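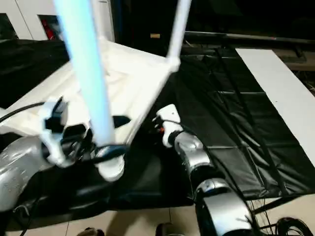 White folding stool or small chair, fabric seat.

Vehicle papers and condition check before renewing the policy – Ververidis office, Grelport
Filled in by: Mimoza Delić
Month: June
Vehicle: Rutemano delivery van, unit 30

1. Proof of insurance in the vehicle – OK
The card is in the glove box and the dates are good. The driver could find it in less than one minute, which I think is enough for a road stop.

2. Plate number same on policy, registration and vehicle – NOT OK
On the policy one letter is wrong. It is a small mistake but a claim can be delayed by it. I have written to Dirnano and asked for a corrected page. Keep the letter together with the old policy until the new one arrives.

3. Drivers listed on the policy – NOT OK
Two drivers are listed, three are using the van. The third one must not drive until the name is added.

4. Odometer – 1,929 miles since the last check
This is inside the yearly limit we declared.

5. Lights, signals, horn – OK
Left rear signal was changed in spring. Works.

6. Tires – OK with comment
Front tires are worn more on the outer side. Please ask the garage about the alignment.

7. Windshield – OK with comment
Small chip on the passenger side, low. Glass repair is covered, but the deductible is $400 and the garage asks less than this, so we pay it ourselves. Do not open a claim.

8. Accident form and pen in the door pocket – NOT OK
Form was there, pen was missing. I put a new one.

9. Goods in transit – not checked
It is a separate policy, number ending 334. Fotini Karagiannis has the file.

Result: van may be driven by the two listed drivers. Points 2 and 3 to be closed before the renewal is signed.

Comments (3)

Fotini Karagiannis
Point 9, I have the file now and the policy is valid. The sum insured is still from last year, I will ask them for a new offer.

pkdriver
Does the card on the phone count also, or must it be paper?

Mimoza Delić
In many places the phone is accepted, but please keep the paper too. A battery can be empty at the wrong time – it happened to me once.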